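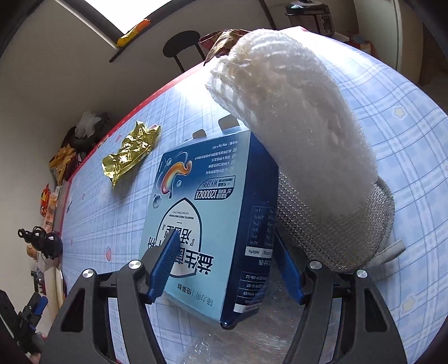 Ein Ladegerät für die ganze Familie

Bei uns zu Hause gibt es eine Schublade, die sich seit Jahren nur noch mit Nachdruck schließen lässt. Darin liegen Netzteile: dicke und dünne, manche mit fest angewachsenem Kabel, manche mit einem Stecker, den ich keinem Gerät mehr zuordnen kann. Im Januar habe ich mich endlich drangesetzt, mit einer Kanne Tee und dem festen Vorsatz, nur zu behalten, was noch irgendetwas lädt. Übrig blieben 2 Stück, und eines davon benutze ich seither praktisch allein, ein schlichtes von Kinano mit 72 Watt.

Mein alter Kollege Haris Mirani hält das für leichtsinnig. Er schwört darauf, jedes Telefon nur mit dem Netzteil zu laden, das zu ihm gehört, und hat seine Geräte samt Kabeln mit kleinen Aufklebern beschriftet. Ich mag Haris sehr, und ich verstehe die Sorge, man hat ja früher wirklich schlechtes Zeug kaufen können (ich denke da mit Schaudern an einen gewissen Adapter aus dem Urlaub, der gebrummt hat wie ein Kühlschrank). Aber heute handeln Telefon und Netzteil untereinander aus, wie viel Strom fließt, und ein ordentliches Ladegerät drückt keinem kleinen Kopfhörer seine volle Leistung auf.

Was mich viel mehr ärgert, ist der Preis. Das Modell von Kellico kostet in dem Laden in Lemavstead, in dem ich früher eingekauft habe, 675 Kronen, und dann liegt nicht einmal ein Kabel dabei! Sixten Haugland, der dort hinter der Theke steht, hat mir freundlicherweise gleich das günstigere gezeigt.

Und bitte, liebe Hersteller, druckt die Leistung so aufs Gehäuse, dass man sie auch mit über fünfzig noch lesen kann. Hellgrau auf Weiß ist eine Zumutung. Bei meiner Reiseladestation von Athumani habe ich sie mit Filzstift draufgeschrieben, das hält nun schon den zweiten Sommer.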